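Stulano – About Us

Stulano is a testing and calibration laboratory for domestic water. We analyze samples from private wells, small community systems and building plumbing, and we calibrate the field meters that other people use to take their own readings. The laboratory is in Haverford and employs 53 people across sample reception, inorganic chemistry, microbiology, calibration and customer reporting.

The company started as a one-room bench service for well drillers. The drillers needed hardness, iron, manganese and pH before they could specify a treatment unit, and the nearest lab took two weeks to return a sheet. Our founder and technical director, Fatemeh Ebrahimi, set a limit of seven working days for the standard panel. The limit still applies. It starts when the bottle is logged at reception and ends when the signed report is released.

What we test

The standard well panel covers pH, conductivity, total hardness, alkalinity, chloride, sulfate, nitrate, iron, manganese, turbidity, total coliform and E. coli. Metals are run separately as a first-draw and flushed pair, so that lead or copper from the plumbing can be told apart from metal already present in the supply. Arsenic and uranium are add-on tests and use the same acid-preserved bottle.

We do not test swimming pools, wastewater or bottled products. Requests for those are declined at reception and the sample fee is returned.

Samples and storage

Bacterial samples must reach us within 30 hours of collection, on ice but not frozen. Bottles for this test contain a small amount of sodium thiosulfate, which neutralizes chlorine. Do not rinse it out. Nitrate bottles are kept cold and in the dark until analysis. Metals bottles are stable at room temperature once acidified and are held for 16 hours before the run so that anything stuck to the wall goes back into solution.

Retained portions are kept until the report has been out for one month. A customer who disputes a result can ask for a repeat from the retained portion, except for bacteria, where a new sample is the only valid check.

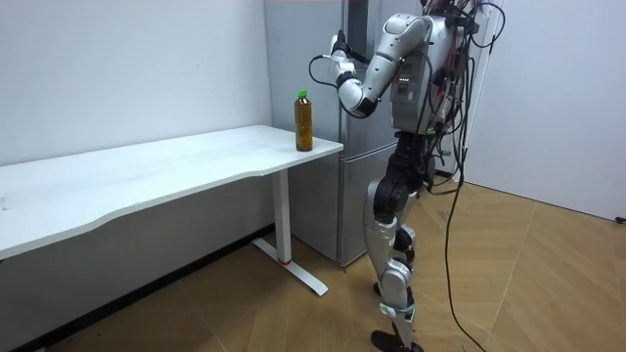

Calibration

The calibration group handles portable conductivity meters, pH meters, turbidimeters and thermometers. Each instrument is checked as received before anything is adjusted, and both sets of readings go on the certificate. The as-received figures matter most to the owner, as they show how far the meter had drifted while it was in service.

Conductivity is checked at a low, a middle and a high point. pH meters are checked in three fresh buffers with the slope and offset recorded. A probe with a slope below our limit is reported as failed, and we do not pass it with a comment. Turnaround is normally shorter than for water samples, though a meter with a worn probe will wait until the owner approves a replacement.

Records and software

Results are held in Cirutby, our in-house sample tracking system. Every bottle carries a number assigned at reception, and the number follows it through preparation, analysis, review and storage. Changes to a result are kept alongside the original value with the initials of the person who made them. Customers with an account can download reports and the raw quality control data for the same batch: blank, duplicate, spike and reference standard.

The database now holds results for nearly 3000 wells. Owners who test every September can request a trend sheet, printed on one page, with each parameter plotted against its previous values.

Comance program

Comance is our reduced-fee service for households on shared wells. Up to 300 panels are set aside for it each year. A shared well is one source serving two or more homes without a public operator. One household applies on behalf of the others, and each home receives its own copy of the report. The tests and review steps are the same as for full-fee samples.

Visiting and deliveries

Sample reception opens at 7:30 a.m. and the last bacterial sample is accepted at 3 p.m. Bottles left at the door outside those hours are logged the next time reception opens – the holding time keeps running in the meantime. Parking for drop-off is at the side entrance. 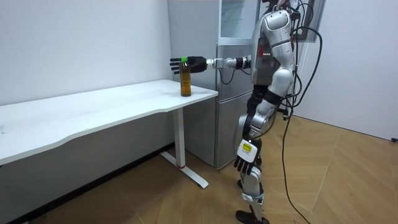
How often should a private well be tested?

Once a year for bacteria and nitrate, and every three years for the full panel. Test again after flooding, after any work on the pump or casing, or if the taste, color or smell of the water changes. New wells should be tested after disinfection, once the chlorine has been fully flushed out.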